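Folley Folding Work Table, White Top
Sold by Dimer Shop Furniture

Home > Tables > Folding and fixed work tables > Folley

Item 695
In stock. Ships from our warehouse in 13 business days.

Overview

The Folley is a plain rectangular work table with a white top and folding steel legs. We first made it for packing rooms and craft classrooms, and those are still the places that buy most of them. It also gets used as a sorting table at farm stands, a cutting table for sewing, and a spare desk.

The top is a flat sheet with no lip, groove or pattern. You can slide a box off any side of it and wipe crumbs straight into a bin. The surface is matte enough that overhead lights don't glare back at you, and it takes pencil, which comes off again with a damp cloth. Permanent marker does not come off with a damp cloth. Use rubbing alcohol and test a corner first.

What changed this year

Since March all Folley tables ship with the new leg lock. The old one was a sliding ring, and customers told us it pinched and was hard to work with gloves on. The new lock is a flat lever on the inside of each leg. Push it down with your thumb until it clicks. If you own an older table you can order the levers as a kit (ask for the Yook kit) and swap them in with a screwdriver. The holes are in the same place.

The feet are new as well. They are wider and softer than before, and they turn to take up small differences in the floor. Hedvika Mikuš, who designed the original table, redrew them after we moved our own tables onto a tile floor and found every one of them rocked.

Specifications

Top: white, matte, square edges
Legs: steel, gray powder coat, folding
Height: 28 inches, fixed
Feet: rubber, with leveling thread
Assembly: none, unfold and lock
Care: mild soap and water
Packed: one carton, top and legs attached

The tall version has the same top on fixed legs and is sold separately as the Zeklow. Choose it if you stand at the table most of the day. The Folley is at sitting height and you will feel it in your back if you pack boxes at it standing up for a full shift.

Setting it up

Lay the table face down on a blanket or on the flattened carton. Fold out one pair of legs and lock both levers, then do the other pair. With a second person, turn the table onto its long edge and then onto its feet. Do not stand it up by the legs alone. Once it is where you want it, press on each corner and turn the feet until nothing moves.

Leave the protective film on until the table is in place — it scratches less on the way through doors. Peel the film from a corner, slowly, at room temperature. If the table has been in a cold truck, let it sit indoors overnight before peeling, or the film will tear into strips.

The table in use
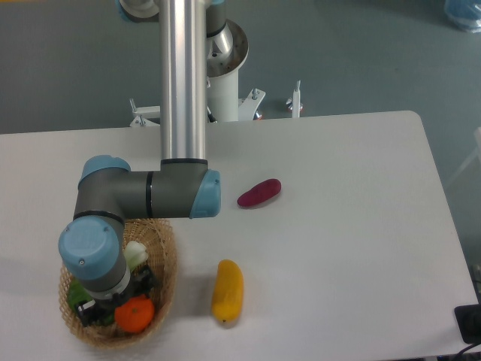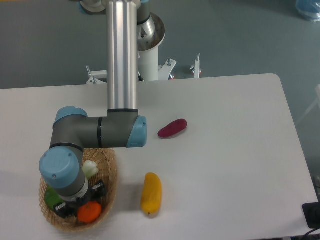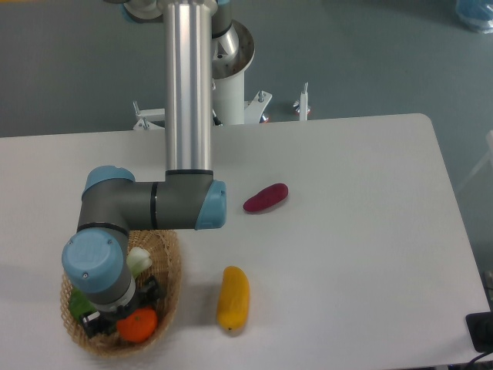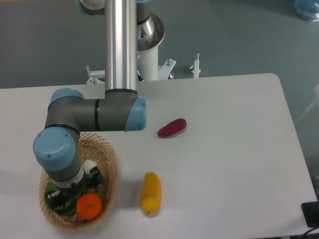

Cleaning and stains

For everyday dirt, use warm water with a little dish soap and dry with a towel. Standing water will not hurt the top but it can get into the screw holes underneath, so wipe up spills that run over the edge. Beet, berry and turmeric stains should be cleaned the same day. Baking soda mixed to a paste lifts most of what is left. Do not use scouring powder or the green side of a sponge. Both leave dull patches that show up under a lamp.

Hot pans need a trivet. A mug of coffee is fine.

Storage

Folded tables can be stored flat or on the long edge. On the edge, lean them face to face and back to back so the leg brackets never rest against a top. We don't recommend hanging them from the legs.

Spare parts

Feet, levers, brackets and screws are available for every Folley we have sold. Tops are not sold alone, as the cost of shipping one comes close to the price of the table. To order parts, write to Anayeli Bermúdez at the parts desk and give the number on the sticker under the top. If the sticker is gone, send a photo of the leg bracket and she can work out the year from that.

Ordering and returns

Orders of 15 tables or more ship on a pallet, and someone needs to be there to sign for it. Tell us when you order if you don't have a loading dock, and we will book a truck with a lift gate — it costs extra and can't be added once the truck is on the road. Single tables go by regular parcel carrier.

Unused tables can be returned in the original carton. Please check the corners of the top before you sign the delivery slip and write any damage on it. We replace tables damaged in shipping at no charge, and we pay for the pickup.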